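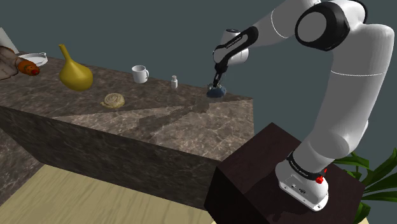 Which gripper did better in the Drullcombe comparison?

The Nadden two-finger model, by a clear margin on rounded objects and a narrow one on everything else.

Drullcombe released the results in March. The test set 2 grippers, the Nadden and a Leckie suction unit, against the same kitchen-counter tasks in simulation. Each ran 1845 grasp attempts on the same arm model with the same controller, Stakum's position-and-force package, at its default settings.

Most of the Leckie unit's failures came at curved rims, where the cup did not seal. The Nadden lost objects mainly when the approach angle was off by more than 10 degrees -- a fault test lead Gregor Rutherford puts down to the planner. Flat items gave neither gripper much trouble.

Clem Mahuika, who wrote the contact model, cautioned that friction values were fixed for the whole run. "Change the friction and the gap moves," Mahuika said. "We have not measured how far."

A repeat with varied friction is in preparation, along with a second wrist camera position. Logs and settings files are available from Drullcombe on request. Hardware trials will follow once the Leckie mounting plate has been redrawn.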